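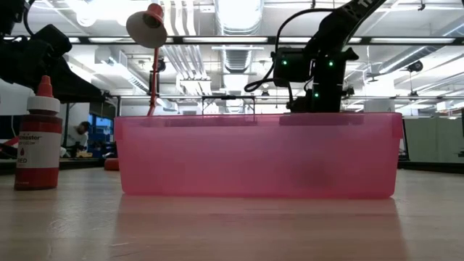 Side camera view: the pink bin, the arm behind it, and a bottle of red food coloring.

Talwood bottle sorting – README

Hi! I put this data card together for the bottle-and-bin recordings I've been making on one arm in our shared workshop. Talwood is my name for the whole build (table, rail, arm, gripper, scripts). The recordings are the part other people keep asking me for, so they get their own folder and their own README.

What's in it

There are 1797 episodes, recorded over 19 evening sessions. Every episode is one try at moving one bottle into the bin or back out again. I drove the arm by hand for all of it, and I'm not a very smooth driver, so expect some wobble in the early sessions. I got better around the time I stopped drinking coffee at 9 p.m.

Each episode folder has:
side.mp4 – the fixed camera next to the table
wrist.mp4 – the camera on the gripper
joints.csv – joint positions, plus how far open the gripper is
note.txt – whatever I typed right afterward, often just "ok" or "missed"

The bottles

I used food coloring because the bottles come in a couple of sizes, the caps are pointy and annoying to grab, and I can get more at the grocery store. Big squeeze bottles and little droppers share the table, and I moved them around between episodes. If you're training something that needs to know which color is which, go by the label, please! A lot of the little ones look nearly black from the wrist camera.
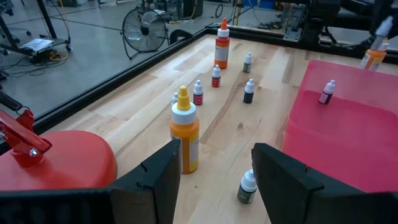 Wrist camera view, gripper open, with one of the small droppers standing up on the bin.

The bin is see-through pink plastic, and it's the hardest thing in the set. My depth estimates go right through the walls, and the shiny tabletop throws a pink reflection that my first detector (Narero, in the tools folder) kept boxing as a second bin. I left those frames in. Filter them if you want, but I'd love to see somebody beat it.

Known problems

The clocks on the two cameras drift apart by up to 3 frames in a long episode. Run golow_sync.py before you do anything else.

Sessions 1 to 3 used the old finger pads. Grip values from those don't match the later ones, and I haven't worked out a good conversion yet.

The background changes. It's a shared space – people walk through, monitors go on and off, and stuff gets moved.

Splits

Train and test are split by session, so you won't find the same evening on both sides. The Guérin split is the hard one: only episodes that start with a bottle already in the bin.

Fixes are welcome. Send a patch with the episode number in the title, and I go through them on Mondays.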